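Celldale Towel and Linen Price List, cleaned version

README

What you have downloaded is a table of 973 rows. Each row is one price for one household textile as listed by one seller: hand towels, bath towels, washcloths, dishcloths, pillowcases and flat sheets. The rows come from two sources that do not agree with each other, and I have not made them agree.

The first source is the Dumura catalog, typed in from paper. The second is a set of shop listings under the Başaran label. Dumura gives sizes in inches and Başaran in centimeters. I kept the original figure in size_raw and put a converted one in size_cm. If the two look wrong together, trust size_raw.

Columns

item_id: a plain number, no meaning. Gaps are rows I removed.
source: dumura or basaran (no cedilla in the file, it broke two spreadsheet programs).
type: my own label. See the warning below.
size_raw, size_cm: as above.
weight_gsm: grams per square meter, as claimed by the seller.
price: in the seller's currency, before tax as far as I can tell.
color: the seller's word, lowercased.

About weight_gsm. Please be careful with this one. A suspicious number of bath towels are listed at exactly 500, in both sources, at very different prices. Either the whole trade has settled on one weight or people are writing down the number that buyers like to see. I lean toward the second. I did not weigh anything, so the column is a record of claims and should be cited that way.

About type. Sellers use "face cloth," "washcloth" and "guest towel" more or less as they please. I sorted them by size, which gave tidy groups and probably a few wrong ones. Another 81 rows would not fit any group and are marked other. An earlier copy of this table, passed around under the name Tristska, had those rows spread among the other types with no note on how it was done. I would not use it.

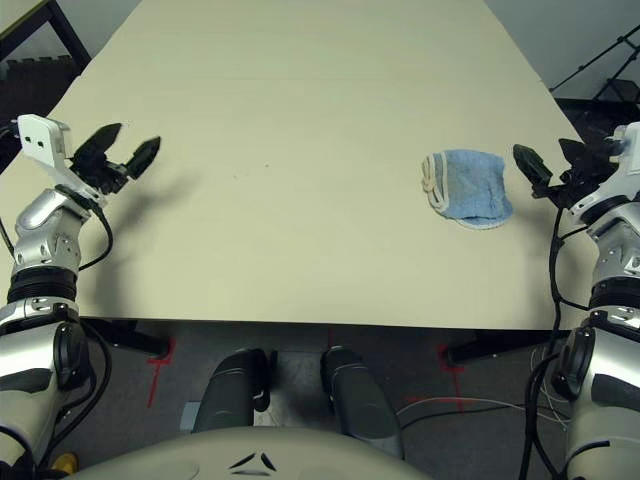

Celldale, 6 January 2018

Changes in this version: duplicate rows removed, currency codes fixed, and the quality score dropped. The score was an average of weight and price, and I never heard a good argument for what it measured. Several people asked for it back – you can rebuild it in one line if you must.

Color names are still a mess. "Sky," "ice" and "powder" may be three colors or one. I had no samples to compare and screen photos settle nothing, so the words stand as the sellers wrote them.

Known problems

Set prices. In 4 rows the price is for a set and the listing does not say how many pieces are in it. They are flagged in the notes column. Leave them out of any average.

Dates. Most Dumura prices are undated. The catalog says December on the cover and gives no year, so this table can't tell you whether towels got more expensive.

Use and copying

Free to copy and change. Keep this file with the table.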